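How to Run a Hand Check Before a Shelf Session

Lerside Robotics Notes > Good Practice > Two-Arm Stations

Most of the trouble we log at the shelf stations starts in the ninety seconds before anyone presses go. An operator is keen, the coffee is fresh, and the hand check gets done in spirit. Our written rule, Danzer 2, asks for it to be done with the hands.

These steps cover any two-arm station with five-fingered hands working at a shelf. They assume you've read the site safety sheet and know where your stop button is. If you had to look around just now, go and read the sheet.

Step 1. Clear people first

Walk the floor around the station once. Anyone inside the taped line leaves, including the person who is "only grabbing a pen." Keep 80 centimeters between the tape and the farthest point either hand can reach. Measure it with the arms stretched out, as tucked-in arms give a very flattering number.

Step 2. Look at the cables

Follow each outside cable from the wrist down to where it goes into the body. A loop is fine and you want some slack. A loop big enough to catch a shelf corner is too big, so clip it and turn the wrist through its full range by jogging it at low speed. Do this with the arms well back from the shelf.

Step 3. Raise both hands

Bring the hands up, fingers toward the ceiling, where you can see them without leaning in. Open and close one hand at a time. You are looking for a finger that arrives late, a thumb that stops short, or a knuckle pin that has started to back out. 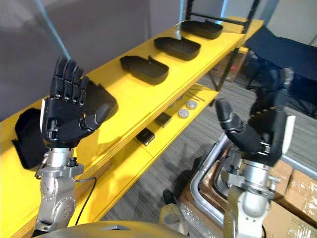 Run each hand through the open and close cycle five times at the slow setting. Once is a greeting. Agnes Matheson, who wrote the first version of Danzer 2, wanted ten, and was talked down over a long lunch in September. If a finger lags on any cycle, stop, log it, and swap the hand. Don't warm it up and hope.

Step 4. Set the shelf

Trays go on the top level and small parts go on the lower one. Check that no tray hangs over the front edge. Loose rods should lie flat and stay behind the other parts, where a fingertip won't hook them on the way out.

Step 5. Write it down

Use the station log, with your initials and the time. "Looks good" is not an entry. We have 951 of those from the old Sturivier site and have learned nothing from any of them. A proper entry reads like this:

08:40, left hand 5 of 5, right hand 5 of 5, cables clear, shelf set, AM

When to repeat the check

After any stop button press. After any contact with the shelf, however gentle the operator says it was. After a hand swap, and at 2,009 grip cycles on the counter, a figure inherited from the Brodov manual that we have never found a good reason to round.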